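Soft fingers or rigid jaws for hand-held demo grippers?

Forum: End effectors and tooling
Thread started November 3, 2019

mrustad
We have a pair of hand-held grippers for recording demonstrations, trigger operated, with a camera on each one looking out past the fingers. The tasks are ordinary kitchen stuff. Open a door, take a container out, put it down, close the door. The recordings then get used to train a policy for two arms with matching fingers.

I have three finger sets to pick from and a budget for one more round of parts:

Trodard soft fingers, curved, with a textured surface
Gralden parallel jaws, rigid, with rubber pads
Printed fingers from our own shop, flexible ribs inside

I ran the same door-and-container task with each set. 44 tries per set, same two people, same table. A try counted as good if the container came out and got set down without a drop or a second grab. Trodard had 4 bad ones. Gralden had 19. I stopped the printed set early when a rib split, so no number for that.

My question is whether the Gralden result is fair. I like the rigid jaws for everything else and I would prefer to keep them.

kettle_logic
How wide do the Gralden jaws open? A round container in a rigid parallel jaw touches along two lines and that is all you get. If you come in a little off center it rolls out. Most of your 19 are probably that.

mrustad
Wide enough to clear the container with a finger's width left over. And yes, most of them rolled. A few were the door. The pads slid down the edge when we pulled at an angle.

o_nordin
I'd question the test before the fingers. Two people, same table, same object. By the end they have both learned how to do it. Which set did you run first?

mrustad
Gralden first, then Trodard. I know.

o_nordin
Then you can't say much. Run it again with the order swapped and see if the gap holds. My guess is it shrinks by half. 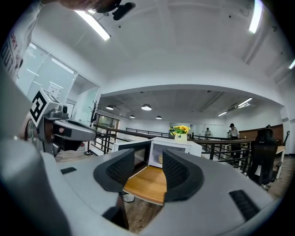
The other thing is what the camera gets to see. With soft fingers the tips bend when they close, and if your policy only has the wrist view it has to learn that a bent finger means a held object. Some people say that is useful. I have found it adds noise, at least when the lighting changes between recordings. A rigid finger looks the same every time and you can read the width straight off the encoder.

Ottar

benchpress_7
I disagree with that. We went from rigid to soft last April and the bending was the best signal we had. A rigid jaw that closes on nothing and a rigid jaw that closes on a thin lid look nearly the same from the wrist. With the soft ones you can see the load. Our lighting is bad too, overhead strips and a lot of glass, and it did not matter.

o_nordin
What camera?

benchpress_7
Dewulf, the small one with the wide lens. Fixed exposure. If you leave it on auto you will have a bad time with white appliances. Open a white door and the whole image goes dark while it adjusts.

mrustad
That matches what we see. The microwave on our table is white inside and out and the first recordings were useless until we locked the exposure. We are on an older module and I can't set the white balance separately, so the fingers come out a slightly different gray from one session to the next.

kettle_logic
Are you tracking the hand-held units with markers or with the onboard camera?

mrustad
Both at the moment. There is a cube with a marker on it on the gripper, and we compare that against the visual tracking. The marker is better when something else can see it. The visual tracking is better when you reach into things, which is the part we care about.

fourbar
Slightly off topic, but watch the weight. We put a marker mount and a second camera on ours and after 39 recordings in one sitting the operators were resting their elbows on the table. You can see it in the trajectories. Everything gets lower and slower toward the end. If your Gralden set is heavier than the Trodard set, that alone could give you some of those door slips.

mrustad
It is heavier. I haven't weighed them assembled. I will.

benchpress_7
Also check the controller on the arm side before you spend money. Soft fingers are easy by hand and then you put them on the real arm and the default close command squeezes them flat. We had a Cania controller that only took position targets for the gripper. We had to cap the travel for every object, which was a pain. A current limit would have fixed it in an afternoon.

kettle_logic
Newer firmware has a current limit, I think. Ours does.

benchpress_7
Ours was never updated. It might have been that.

o_nordin
This is my point, more or less. The soft ones do better in the hand and then cost you time on the arm. If the recordings are made with one grip behavior and the arm has another, you pay for it later. I would take 19 misses by hand if the arm did the same thing the hand did.

fourbar
You'd take 19 out of 44? That is close to half your recordings thrown away. Someone has to stand there and do those.

o_nordin
I'd take it for a week while I fixed the pads, yes. Put a shallow V in the rubber. It centers round objects and it costs nothing. Flat things still sit fine if the V is shallow enough.

kettle_logic
V pads are a good idea. Make the groove vertical for containers standing up. It will do nothing for the door though.

mrustad
OK. Plan for now is to weigh both sets, cut a V into one pair of Gralden pads, and run it again with the order swapped. I'll bring in two people who haven't done the task and keep the exposure locked for all of it. I'm dropping the printed set.

I am leaning Trodard either way, to be clear. The door handling was better with them from the first few tries and I don't think practice explains that.

o_nordin
Fine, but log the finger opening on every try, including the failed ones. You will want it when you move to the arm.

mrustad
The opening is logged already. The failed ones were deleted, which was a mistake. I'll keep them this time.

benchpress_7
Which size Trodard did you get? The long ones twist if you pull sideways on anything stiff.

mrustad
The short ones. I'll look for twist when we do the door again and post the numbers in this thread.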